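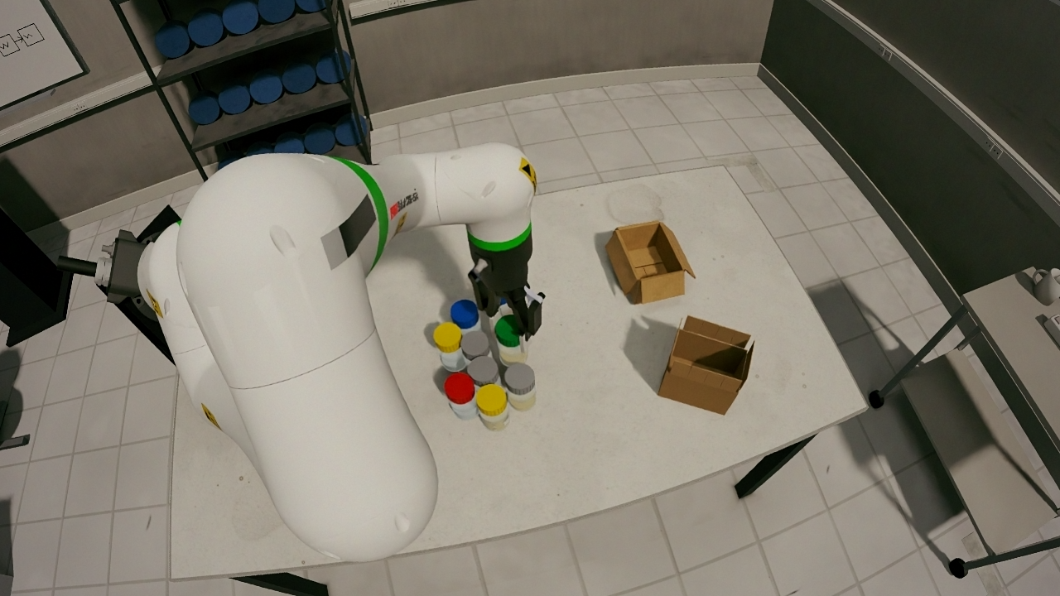
Figure 4. Simulated arm with a black parallel gripper, its fingers open around a green-lidded jar.

4.2 Menu depth and editor error

The Nakby content system stores each page as a node with one parent. Site menus are built from this tree at publish time, and editors with a staff login can move any node below the second level. We exported the full tree of the Jerkthorpe municipal site, which held 1,699 nodes, and removed redirects and unpublished drafts. The remaining 800 pages form the working set for this section.
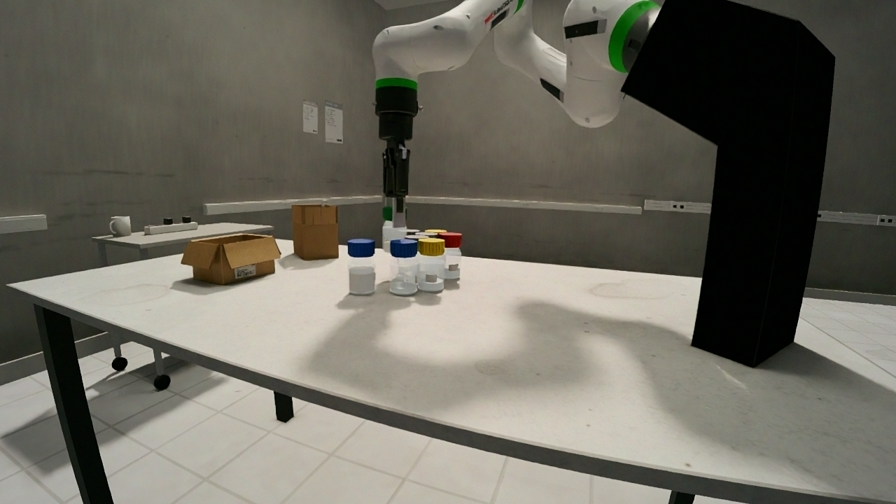 Each page was assigned a depth value, counted from the home page. Pages reachable by more than one menu path kept the shorter value. Link checks ran every Monday against the published site – not the staging copy – and a page was marked faulty if its menu label and its title field no longer matched.

Of the faulty pages, 77 sat at depth four or lower. Most had been moved after
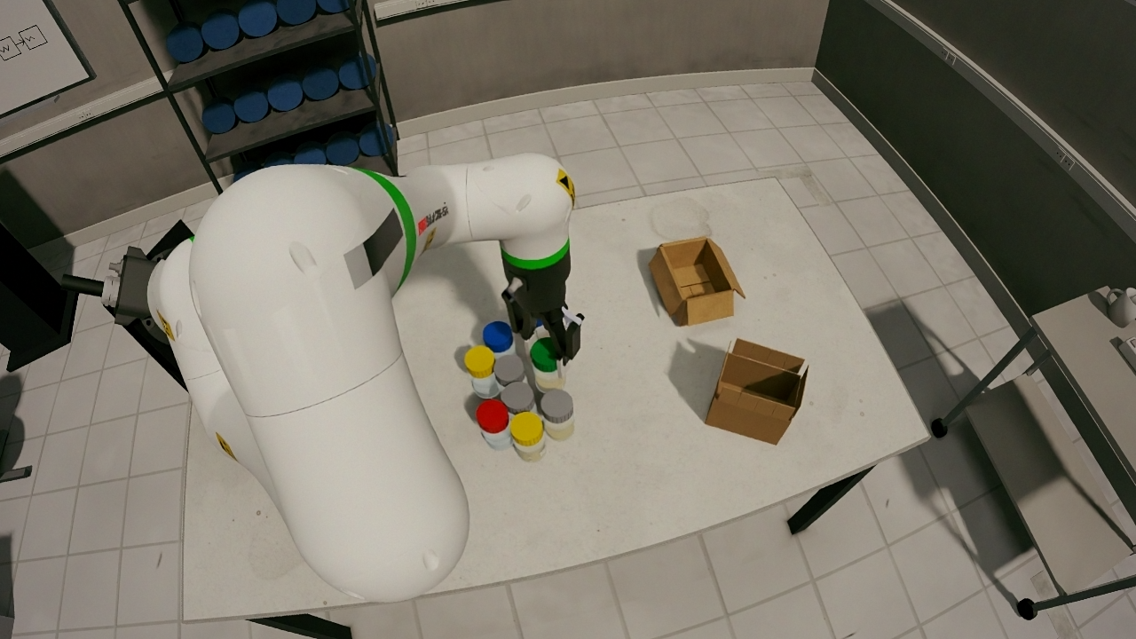

first publication, and the label had been left as it was under the old parent. Kuroda's rename prompt, which asks the editor to confirm the label on every move, was switched off during the logging period. Baloch reports the same pattern on the smaller Grasau site, where 60 pages were checked by hand.
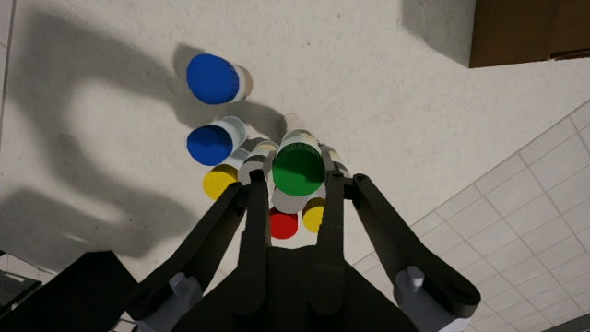 4.3 Effect of the rename prompt

The prompt was then enabled for all staff accounts and the link checks repeated with the same script. Depth values were frozen so that later moves would not change the grouping.

Filed under: Content management, Site structure
Last updated: November
Contact: Humaira Baloch | © The authors | Back to top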